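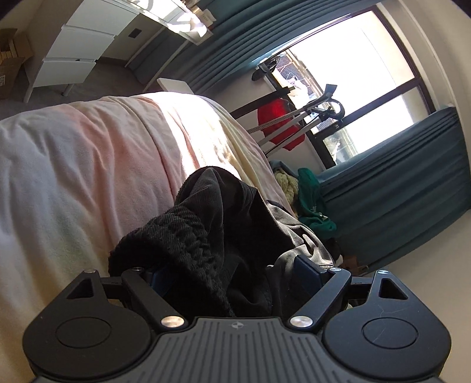 Search this site Go

Ultireck student robotics club seeks folders

Print | E-mail

The club needs people who can pick up laundry slowly and on purpose. You'll work a hand-held gripper at home, one garment at a time, while our students try to teach software to do the same. Talent is optional. Patience is checked.

Pay is 300 credits at the Uvville campus store, which sells mostly pens. We ask for 400 pickups over 2 weeks. Black fleece counts the same as everything else, and no, you may not use your other hand.

Write to Kevser Tekin or Necati Soylu by January 5, 2026. Till Böttcher handles complaints and is hoping for a quiet term.

Print | E-mail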